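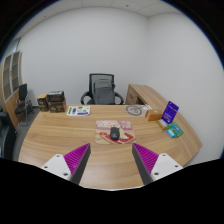
Thessaloniki, October

1/ Desk notes, for the two people who asked. Wooden top, light brown, grain running mostly side to side. Mouse pad near the middle, black mouse on it, boxes in the far left corner. Assorted packets and a pale sheet on the far right. The keyboard has been moved to the shelf.

2/ The reason for the clear-out was wrist pain. Kevser Sönmez looked at my old layout last month and pointed out that I was mousing with my elbow hanging in the air. The keyboard was taking up the part of the desk I needed.

3/ Current arrangement: mouse pad goes down first, everything else is placed relative to it. The keyboard comes out when I type and goes back on the shelf when I'm only checking drawings. Most of my afternoon work is checking drawings.

4/ The pad is cloth with a rubber base. Printed cartoon-type artwork, pink and lavender on the far part, beige toward the left, a big red shape at the near right. Myrto Karras picked it. I would have bought plain gray.

5/ I expected the print to confuse the sensor. No skipping so far at my usual setting. On bare wood the same mouse drifted when I moved it slowly along the grain, and I had blamed the mouse for that for a year.

6/ Pad care, from the Rodska leaflet: lukewarm water, dish soap, soft brush, dry flat. Do not wring. Do not put it on a radiator. I put my previous one on a radiator and the corners never came down again.

7/ Boxes. One upright, two stacked next to it. I keep packaging until the return period is over, then flatten it. The corner is a holding area and has no other purpose. Anything still there after the return date goes out with the cardboard.

8/ The printed sheet lying flat beside them is paperwork I haven't filed. It stays in sight on purpose. Paper that goes into a drawer here is not seen again until tax time.

9/ Cost of the whole exercise: 231 for the adjustable chair, secondhand, and whatever Myrto paid for the pad. I had a quote of 1788 for a motorized sit-stand desk from Laltero. Sent it back. The existing top is level and doesn't wobble.

10/ Finish on the wood: two thin coats of hardwax oil, 200 grit between them. Wipe off the excess after ten minutes or it goes tacky and collects lint. Ask me how long it takes to get lint out of oil.

11/ Filippos Bakalis asks whether a bigger pad would be better. For games, probably. For me it would reach under the keyboard and I'd be back to lifting one edge every time I typed.

12/ Open item: cable routing along the back edge. Screw-in clips hold better than the adhesive ones, which let go of oiled wood within a week. Will post the spacing once I've drilled it.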